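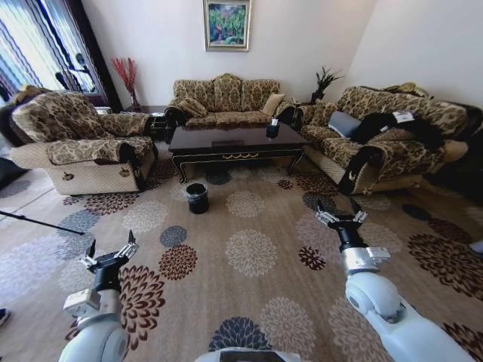
Clive Fothergill asked whether a damask suite can be brought back to order without stripping the covers, and whether the table or the seats should be done first. Seats first, in both cases. The covers stay on throughout.

823 shares | 442 comments

The method below suits a sitting room with a heavy patterned suite, a polished table and a large carpet. It assumes dry work only. Stains are dealt with separately on the Plomivley page.

1. Clear the seats

Lift clothing off the sofa in one piece and take it out of the room before sorting. Check dark garments for tags and pins, which catch in woven damask and pull the weft. Stack the cushions on a clean sheet, not on the carpet.

2. Vacuum the upholstery

Fit the soft upholstery head and set suction to low. Work from the top of the back down to the seat, then along the arms, then the skirt. On a quilted skirt, follow the stitching lines; going across them lifts the thread. Stitched emblems are done by hand with a dry brush. Use the crevice tool only in the joint between seat and arm.

3. Return the cushions

Plump each cushion from the corners. Patterned cushions go back on the same side each time, as the two faces fade at different rates. Plain ones can be turned.

4. Table

Remove the tissue box and anything else from the top. Dust the carved legs and gilt-coloured trim with a dry hogshair brush before touching the top, so that loose dust is not dragged across the gloss. Finish with a folded microfibre cloth, in straight passes along the length. No spray. Grekthorpe polish leaves a bloom on high-gloss lacquer in humid weather, and I stopped using it in August.

5. Packing material

Sort bags and tissue before they reach the floor. Clear and dark plastic go in separate sacks. Tissue paper that is still clean is worth keeping: fold it loosely and store it flat for wrapping trim or interleaving spare covers.

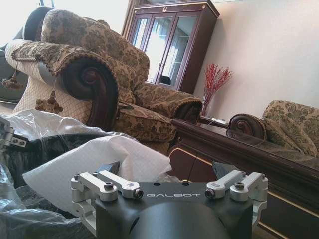 Tissue and plastic bags near the armchair, step 5.

6. Carpet

Empty the wastebasket and move it off the carpet. Vacuum with the pile, then once against it, then with it again. Lift the table to shift it; dragging marks the pile. On a printed carpet keep the beater bar off, as it dulls the darker colours first. The Pendar head has a switch for this on the left side.

Put the table back last, square to the long sofa, and replace the wastebasket.

2,879 views | 200 saves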